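Jaddale: The Story of a Football Ground, by Sheila Dobson
Reviewed 6 December 2024
Rovmont Press, 1356 photographs, far too heavy to read in the bath

I've been going to lower-league football since I was small, and I've bought more club histories than I've got shelf for. Most of them are lists of results with a team photo every so often. This one had me up until two in the morning, and then I started it again on the train!

Dobson spent 15 years on it, and it shows on every page. She begins with the field itself (a sheep field, badly drained, let to the club by a farmer who never once watched a match) and works forward through the stands, the floodlights and the long row over the turnstiles. The chapter on the cup run is the one everybody will turn to first, and it's terrific, but my own favourite is the one on the groundsmen. I had no idea you could get 18 pages out of a slope. 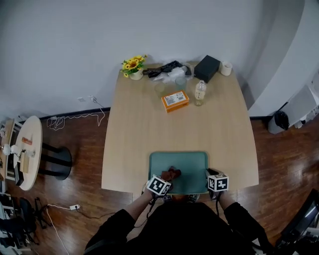
What Dobson does so well is let people talk. The old full back Tosh gets a whole chapter more or less in his own words, and he's a joy: rude about referees, soft about his mum, and very funny on the away trip when the coach broke down and they changed into their kit in a chip shop. I still dip into that chapter with my tea. The index is good too, which matters if you're the sort who wants to look up one goalkeeper and nothing else.

A few grumbles. The maps are printed too small, and the August friendlies against Flatow get a single paragraph when I'd have happily read ten. The paper is lovely and thick, but the spine on mine creaks already.

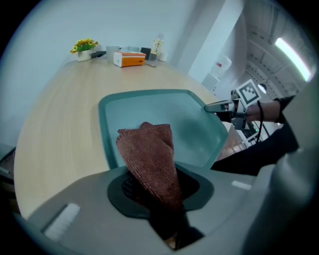 Margaret wrote in to say I'm being unfair about the maps, and that the one of the old railway end is the best thing in the book. She grew up two streets away and found her nan's back gate on it. I've had another look with my reading glasses on and she has a point about that one, though I still can't make out the car park.

Get it from the club shop if you can, as they have signed copies behind the till.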